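**[Tramanora-house] Re: clearing bedrooms before the June turnover**

From: Mariama Agbenyega
To: Tramanora house list
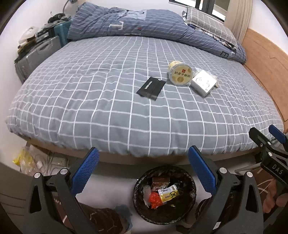
Guðlaug Hafstein wrote:

> I would leave the bins until the very end. Every time I empty one first, I fill it again within the hour with whatever comes off the bed and out from under it, and then I have used two bags where one would do. Strip the bed, go through the bags, do the floor, and then tie up the trash and take it down.
>
> I also think we should stop telling people to pile things on the bed while they sort. Yogurt cups and bedding don't belong together. Last June I had to wash a duvet cover twice.
>
> Can we settle this before the sheet for the doors gets printed?

I agree with most of this and have changed the sheet. The bin now comes last, with one exception. If there is food waste in it that will smell, tie the bag and take it down the night before. Wrappers can wait.

On the bed, I would like to keep it as the sorting place. The rooms on the upper floor are small, and once the suitcases are standing against the wall there is no other flat surface big enough. A desk fills up with chargers and paper right away. What I suggest is that food containers, empty or full, come off the bed before anything else is put down on it. That covers yogurt cups, drink bottles and anything else with a lid. After that the bed is for small things only: card holders, keys, boxes, little plastic bags with who knows what in them. Clothes go straight to the suitcases.

The order on the sheet is now:

1. Food and food containers out of the room.
2. Small items onto the duvet, sorted into keep, give away and trash.
3. Clothes and bags off the top of the suitcases. Open the cases and pack them.
4. Comforter, duvet cover and pillowcases off the bed.
5. Mats and rugs shaken out of the back door, then the floor swept.
6. Bin emptied and a new liner put in.

Step 3 is where most of the time goes. People stack clothes on a closed suitcase for weeks and then can't get at the suitcase. Please don't move the stack to the floor, or it will still be there at step 5. If you have two cases, do the bigger one first and put the heavy things by the wheels.

For bedding, the wash room takes two comforters at a time in the large machine and no more. Over 6 people tried to use it on the last morning in June, and some of them left with damp bags. I've put a sign-up page next to the machine. Slots are 3 hours, which is enough for a wash and a full dry. If you are leaving your comforter behind, wash it anyway and fold it at the foot of the bed with the pillow on top.

Mats: the woven ones can be shaken. The thicker rugs should be vacuumed on both sides. The vacuum is in the hall closet on the Sulemana Street side, and spare bags for it are on the shelf above. Bin liners are on the same shelf. We have plenty, so please take one when you need it and don't reuse the old one.

Curtains stay up. Open them, and the window too if it isn't raining, while you sweep.

Guðlaug, I left out your line about checking card holders and small boxes before they go in the give-away pile, then put it back in under step 2. I remember the transit card we had to mail after the last turnover. If you want different wording there, send it to me by 9 p.m. and I'll print the sheets after that.

One open question for everybody: do we want a give-away box on each floor, or one by the front door as before? I have two empty boxes and can find a third.

Mariama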